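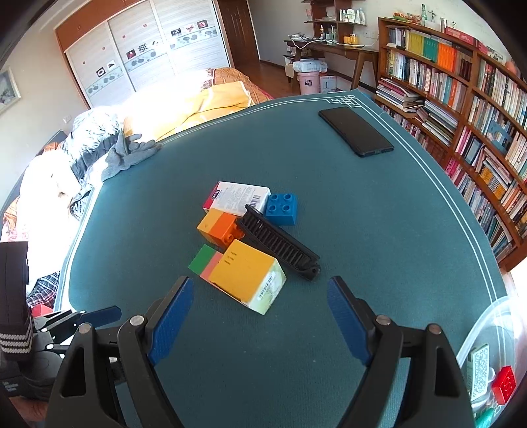

4. Setting up the table for the open day

I'm assuming you've done sections 1 through 3 and the hand-held gripper is charged and talking to the laptop. If it isn't, go back, because I don't want you finding out with a line of visitors behind you! (I did that at Pedcombe. Never again.)

4.1 Put a cloth down first. I like a teal one with just a white border and corner motif, and it should hang over the edge a bit so it doesn't slide. Smooth it flat with your palm. Fingertips catch on wrinkles and then the whole pile goes for a ride.

4.2 Make one small pile in the middle of the cloth. Toy bricks, little product boxes, a brush, a card or two. Mix them up and let them touch. A blue brick standing studs up and an orange and yellow one lying on its side are two very different grabs, and kids figure that out faster than their parents do.

4.3 Have a clear plastic box at the near corner for things to go into. Clear is nice because people behind the first row can see what's gone in.

Note: Flat cards are hard. I leave one in the pile anyway, tucked by a box, and save it for the visitor who says it all looks too easy.

4.4 Open the fingers all the way and hold them over the pile before you start. Check that both blue pads are seated and facing each other. If one has twisted, press it back with your thumb and close the fingers once, slowly.

4.5 Look at the silver screws on both sides, the ones at the base of the fingers and the ones on the outer arms. Snug is fine. If you crank them down the fingers get stiff, and a six-year-old won't be able to close them.

Caution: Keep hair, lanyards and sleeves away from the finger pivots. Gloves and jackets come off before anybody picks up the handle.

4.6 Do two practice rounds by yourself. Start with the piece nearest you and work toward the back.

5. Running the demonstration

5.1 Tell people what they're looking at, and keep it short. I say something like, "You're going to teach Murania how to clean up this table." Murania is our name for the arm that learns from the recordings, and it gets a laugh in Stotberg every single time, I have no idea why.

5.2 Press record, wait for the beep, and hand over the gripper handle first.

5.3 Let them move one thing at a time into the box. Each turn is 30 seconds. Slow hands make much better recordings than fast ones, so praise the slow ones out loud.

5.4 If something drops on the floor, stop the recording, pick it up, and start a new turn. Don't try to save it. Uwe Grube and I spent most of an August evening trimming dropped bricks out of files and it wasn't worth it.

5.5 After 17 turns, take a break and wipe the pads with a dry cloth. They pick up lint and lose their grip.

Note: Groups of six work best around a round table. With more than that, the ones in back start chatting and you end up shouting.

5.6 Mess the pile up again between visitors. Same things, new spots.

Caution: Don't let anyone squeeze the fingers shut on another person's hand, even as a joke. Put the handle down on the cloth with the fingers open whenever you step away.

If the beep in 5.2 doesn't come, go to section 7, Connection problems.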